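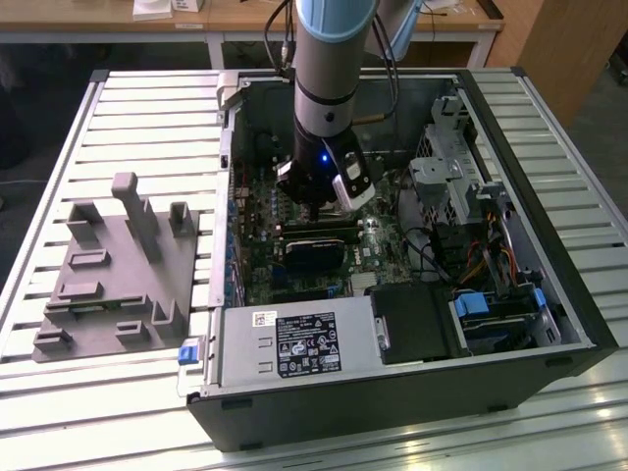 Bench log, December - Claslow arm, PC teardown job

Long evening in the shop, so I'm writing this down before the details get mushy. The plan for tonight was to move on from the wooden practice blocks (which I think we were all thoroughly sick of) and let the arm work on a proper computer, laid on its side on the slatted table with the panel off. I love this stage of a build, when it stops being a bracket and a pile of cables and starts having opinions about where it wants to go.

First hour went to the table. I had shifted the fixture plate last week to get at the rail underneath and of course never wrote down where it had been, so the saved positions were all off to the left. Re-taught the home pose and the hover pose over the case. Please, whoever moves the plate next, put a strip of tape down first! I have now done so and written PLATE on it in marker.

Gripper speed is set to 30 percent and should stay there until we trust the force limit. The config file with tonight's numbers is saved as pose set 128 in the Garico folder. Set 225 is the old one from the block tests and it will drive the fingers straight into the table if you load it by mistake, so I have renamed it to start with DO_NOT.

The memory area took most of my patience. The slots sit close in under the processor socket, with the lever of the socket running right along there, and the fingers on the Gelon gripper are chunkier than they look in the drawing. I went back and forth on the wrist angle for ages, a couple of degrees at a time, with tea in between. What I settled on is coming in tilted, with both tips close together, and opening only once they are down at slot height. My feeling is that narrower tips would save us all this fuss, and I'd like to print a pair before we do anything clever in software. 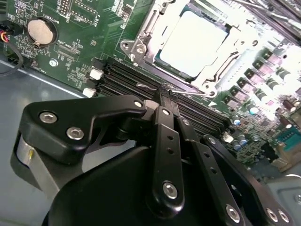 Irén Vida: I'd hold off on printing tips. Thin ones in plain filament flexed badly on the Pálfi rig and we lost two evenings blaming the calibration. Try grinding down the spare metal pair first, they're in the drawer under the vise. Also, is the force limit per finger or total? I couldn't tell from the config.

Good point about the flex, and I'd forgotten we had spares. The limit is total, I'll put a comment in the file. Grinding goes on the list for next time, and I'll take off a little from the outside faces only so the grip pads stay as they are.

The processor is a different sort of job and in some ways a friendlier one - there's a nice square edge to get hold of on each side, and with the loading plate folded back you have a bit of air around you. I keep the fingers low on the edges and lift straight up before any sideways travel. Log counter read 1,558 when I shut down, if anyone wants to match the traces to these notes.
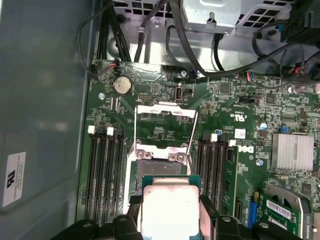
Processor in the gripper, just below the open socket.

Still to do: comment in the config, grind the spare tips, shorten the cable loop by the wrist, find the good hex key.

Questions about this notebook: leave a note on the shop board | Text © the bench group | Back to top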